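Print this page | E-mail this chapter to a colleague
May | Jucélia Guimarães

Chapter 11
Wiping Vertical Surfaces: From Hand Motion to Arm Motion

11.1 Scope of the build

The previous chapters dealt with a bench-mounted arm working on a horizontal surface. In that arrangement gravity holds the cloth on the work and the arm has only to drag it. A door, a cupboard front or a tiled wall removes this help. The cloth must be held at the end of the arm, pressed against the surface, and moved without peeling away at its upper edge.

This chapter covers the Trindade wiper, a four-joint arm on a wheeled post, built in the shared workshop at Draltville. The mechanical parts are those of Chapter 9, with two changes: the gripper is replaced by a flat sprung pad, and the wrist carries a force sensor. The controller is the Arnito board used throughout the book. Readers who built the earlier arm with the Latitz board will need the pin table in Appendix C.

By the end of the chapter the reader should be able to:

- set a contact force and hold it over a full stroke;
- plan strokes on a flat panel that has grooves and fittings;
- record a hand-wiped reference and compare the arm's path with it.

11.2 What the hand does

Before any code is written, the task should be done by hand and watched closely. Two things are of interest: the shape of the cloth, and the division of work between the two hands.

A cloth folded into a pad behaves as a soft spring. Each fold adds thickness, and the pad spreads the load of the fingers over a larger area. An open cloth does not do this. It bunches under the fingertips and leaves the corners trailing. For the arm, a folded pad is also easier to clamp, as its edges can be trapped under the spring plate.

The second hand is often overlooked. Placed flat on the panel, it can steady the body and give a fixed point from which the distance to the cloth is judged. The arm has no second hand, so the post must supply the steadiness and the panel model must supply the fixed point.

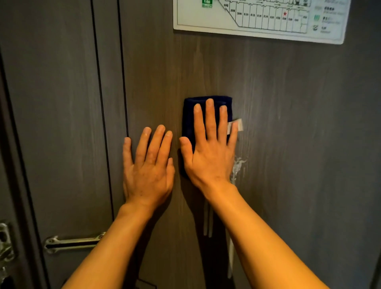 11.3 Marking out the panel

A door is rarely a plain rectangle. The panel model divides it into three kinds of region.

Free regions are flat and may be crossed in any direction. Wood-grain finishes belong here, although stroke direction should follow the grain so that any streaks left by the cloth are less easily seen.

Grooved regions contain narrow recesses. A pair of vertical grooves is treated as a single strip, and the pad travels along it. Crossing a groove at speed gives a sharp change in the force reading, which the controller may take for loss of contact.

Closed regions hold anything the pad must not touch: lever handles, lock plates, notices and signs. Each is entered in the model with a margin on all sides. A sign mounted on the face of a door stands proud of it, and its lower edge will catch a pad moving upwards. Strokes beneath a sign should therefore start at the margin and run down.

The model is stored as a plain text file, one region per line. The sample file supplied with this chapter has 99 lines, most of them comments.

11.4 Setting the contact force

The force sensor returns a raw count. With the pad clear of the panel, note the reading; on the Draltville build it was 1558. Bring the pad forward by hand until the cloth is evenly compressed and note the reading again, here 2129. These two values are the lower and upper limits in the contact routine. Both depend on the cloth and on the number of folds, and must be taken afresh whenever either is changed.

The target is set midway between the limits to begin with. If the pad chatters, lower the gain before altering the target. If the top edge of the cloth rolls over during a downward stroke, check the clamp first, then tilt the pad forward by a small amount and repeat the stroke.

Listing 11.1 gives the contact routine in full. It should be run with the post locked and the arm at half speed until the readings remain within limits over a complete stroke.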